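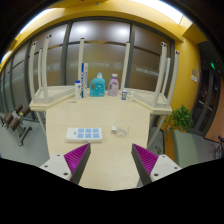
Table storage, part two

The utility table went in against the back wall in January, and I promised a follow-up once it had been through a few months of ordinary use. The first post covered the legs and the leveling. This one covers what goes on top and where.

The rule I settled on is that liquids live at the far edge and anything electrical lives toward the front. The two groups get a strip of bare tabletop between them. A leaking cap will follow whatever slope the table has, and mine has a slight one toward the wall. I checked it with a level in three places before deciding. If your table slopes toward you, reverse the arrangement or shim the front legs first.

Power

The power strip is the white rectangular kind with six light-blue sockets in two rows of three. I prefer this layout to a long single row. It takes up less length, and the body is thick enough that it doesn't slide when a plug is pulled. The drawback is that bulky adapters cover the neighboring sockets. Two of them in the same row will usually cost you the middle position.

The small white charger sits beside the strip when it isn't in use. I coil the cable by hand and leave it loose. I used to wind it tight around the adapter, and the insulation split at the strain relief on two chargers in a row. A loose coil springs open a little and looks less tidy, but the cable doesn't get bent at the same point every time.

Bottles

The back row holds the detergent and the other cleaning products. The large teal-blue jug goes near the center, with the lavender-purple bottle to its right. Both have the handle on the left. I lift with my left hand and take the cap off with my right, so that is how they stay. Malou Hviid, who shares the laundry with me, is right-handed for everything and turns them around. We have not resolved this.

The slim white bottle with the blue cap and the tall blue and white box are at the left end. The tall box is the highest thing in the row, and it goes at the end so it doesn't block the reach to the jug. Smaller items go to the right, with the slender white bottle last.

I tried a raised shelf for the back row, a Kotidham unit 80 cm long. It came off again after a week. With the jug full, the lifting height was awkward, and drips collected under the shelf where I couldn't wipe. Straight on the tabletop is easier to clean.

Surface

The top is pale wood with a fine grain, finished with two coats of hard oil. Detergent left on it overnight raises the grain slightly. I sanded one test patch with 180 grit, then 240, and re-oiled it, and the patch blends in. A plastic tray would avoid the problem, but I haven't found one shallow enough to keep the labels readable.

Wiping order, for those who asked: bottles off, damp cloth from front to back, dry cloth, bottles back. The power strip is unplugged at the wall before the damp cloth comes out.

Still to do

Cable clip for the charger. Felt pads under the legs. Heiðrún Bisgaard wrote to recommend a cork mat under the jug, and I will try one when I am next at the hardware store in Plidville. Measurements for the mat will go in the comments.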